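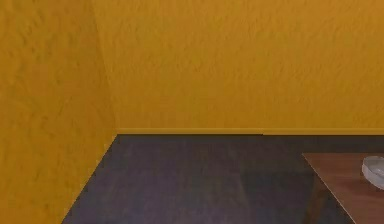 Section 4. Preparing and Finishing Interior Walls with Sulter Lime Plaster Paint

4.1 Before you begin

Read this section in full before opening the container. The instructions apply to Sulter Lime Plaster Paint in all colors, including the ochre and earth tones, when used on interior walls and partitions. They do not apply to ceilings, shower enclosures, or exterior masonry. For those surfaces, refer to Section 6.

The finish is mineral in character and will show variation in tone from one area to the next. Two walls painted from the same container may look slightly different where they meet, depending on the direction of the light. Such variation is a normal property of the material and is not covered under the product warranty.

Do not start work if the room temperature is below 50°F or is expected to fall below that temperature overnight. Turn off forced-air heating in the room and close any floor vents near the wall.

4.2 Materials required

Sulter Lime Plaster Paint, base and top coat
Molta Mineral Primer
Baumgart block brush, wide
Angled brush for corners and trim
Steel trowel with rounded edges (textured finish only)
Clean mixing bucket and slow-speed paddle
Spray bottle filled with clean water
Low-tack masking tape
Drop cloths
Safety glasses and alkali-resistant gloves

CAUTION: Lime products are strongly alkaline. Wear gloves and eye protection at all times, including during cleanup. If material enters the eye, rinse immediately with clean water for at least 15 minutes and seek medical attention. Keep children and pets out of the work area until the final coat is dry.

4.3 Preparing the wall

1. Remove outlet covers, switch plates, picture hooks, and any loose hardware. Turn off power to the affected outlets at the service panel.

2. Scrape away flaking paint. Fill holes and cracks with a gypsum-based or lime-based filler and allow the filler to dry fully.

3. Sand glossy paint with 120-grit paper until the shine is gone. Homes built before 1978 may contain lead paint. Have the surface tested before sanding.

4. Wash the wall with clean water and a small amount of mild detergent. Rinse and let dry overnight.

5. Mask baseboards, door casings, and the edge of the ceiling. Cover the floor. Lime drips will etch natural stone and may permanently discolor unsealed concrete.

6. Apply one coat of Molta Mineral Primer with a roller. New drywall requires 2 coats. The primer should feel like fine sandpaper when dry.

NOTE: Stains from smoke, water, or marker will bleed through mineral primer. Seal these areas with a shellac-based stain blocker first, then prime as described in Step 6.

4.4 Mixing

1. Check the batch number on every container. If the numbers differ, combine all containers in one large bucket before starting.

2. Stir with the paddle at low speed for four minutes. Scrape the bottom and sides of the bucket and stir again.

3. If the material is too stiff to brush, add clean water in small amounts. Do not exceed 700 milliliters per full-size container. Excess water weakens the finish and lightens the color.

4. Pigment must be added before any water. Record the amount of pigment used on the form inside the back cover of this manual.

4.5 Applying the base coat

1. Mist the primed wall lightly. The surface should be damp, with no running water.

2. Cut in the inside corners with the angled brush. Complete one wall before cutting in the next.

3. Using the block brush, apply the base coat in short, crossing strokes. Work from one side of the wall to the other and keep a wet edge. Do not stop in the middle of a wall.

4. Allow the base coat to dry for 24 hours. Drying may take longer in humid conditions.

4.6 Applying the top coat

1. Mist the wall again and stir the material.

2. For a smooth finish, apply the top coat in the same manner as the base coat, using less material on the brush.

3. For a textured finish, dab on a heavier coat in irregular patches. Wait until the surface loses its wet sheen, then draw the trowel lightly over the high points. Hold the trowel nearly flat.

4. Remove masking tape while the material is still slightly soft. Pull the tape away from the painted surface at an angle.

CAUTION: Do not attempt to touch up a partly dried area. Retouching at this stage leaves dark lap marks that can be corrected only by recoating the entire wall.

NOTE: Material tends to collect in inside corners, and a heavier deposit may dry darker than the adjoining surface. Brush out any excess promptly.

4.7 Cleanup and storage

Wash tools in water before the material hardens. Do not pour residue into sinks or storm drains. Allow leftover material to harden in the bucket and dispose of it according to local rules. Unopened containers may be stored for one year in a frost-free location.

4.8 Care of the finished wall

The finish reaches full hardness after 28 days. Do not wash the wall or place furniture against it during this period. Afterward, dust with a soft, dry brush. Light marks may be removed with a white eraser. Household cleaners containing vinegar or citric acid will damage the surface and must not be used.

4.9 Technical assistance

Questions about this section may be directed in writing to Ingeborg Fuchs, Product Support, at the Drulldale office. Requests for color matching should be addressed to Tiina Saarinen and must include a painted sample card. Photographs cannot be accepted for matching purposes.

Section 4 revised 26th February. Replaces the version issued in September.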